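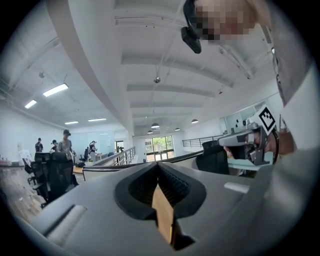
*Entry by Wing-yan Mak. Revised 28th March by Alby Ellery.*

**Beamed ceiling (offices).** A beamed ceiling is one in which the beams carrying the roof or floor overhead are left in view from the room beneath. It is common in open-plan offices, where a high ceiling painted white reflects daylight and lamplight towards the desks. Parallel beams seen from one end of a long room appear stacked one above another towards the far wall.

**Layout.** Main beams span between columns or outer walls. Secondary beams, where present, run across them and shorten the span of the deck. Cables and ducts are fixed alongside the beams or passed through holes in the web.

**Acoustics.** Hard, bare surfaces lengthen reverberation. Absorbent panels may be hung between the beams. At the Grundon building, 97 panels were fitted on the upper floor in June, to a layout by Gilles Marchal.

**Upkeep.** Dust settles on the lower flanges. Repainting is usually done bay by bay so that the rest of the floor can stay in use.

*See also:* Suspended ceiling; Soffit; Partition.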